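Human-computer interaction | Social platforms

4.2 Why people mute the alerts they asked for

Flunitis lets its members subscribe to notices from local bodies: flood warnings, road closures, the occasional lost parrot. Subscribing takes one tap. Leaving takes five, which may explain why the service reports such loyal readers.

We looked at 3336 subscriptions held by residents of Mudisham. Most people had signed up to a single account, usually the council, and had then silenced it at the level of the phone. The platform still counts these people as reached. In interviews, they were cheerful about it. One told us she kept the alerts "for emergencies" but had turned the sound off so as not to be alarmed.

The senders have troubles of their own. Of the 11 organisations we spoke to, only two had a written rule for what deserves an alert - and one of those rules was a forwarded email. Lockyer and Wan found much the same in Skatville, where a change to bin collections went out at the highest level of urgency. It was, to be fair, widely read.

A daily cap on alerts would help, though we suspect that any cap will soon be treated as a target.
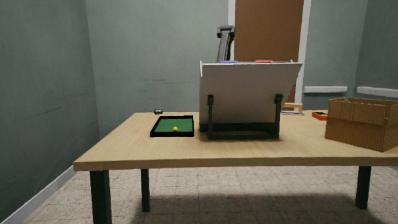
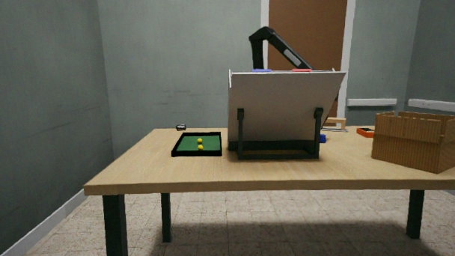

Figure 3. Simulated room with a table and a tilted panel, two views. Renders: Raíssa Aguiar and Cleiton Leite.

Our sample leans towards older users, and we had no access to message logs from before November. Alcantara, the one district to let residents choose alerts by topic, declined to take part. It did so by automated notice, which we received 30 times.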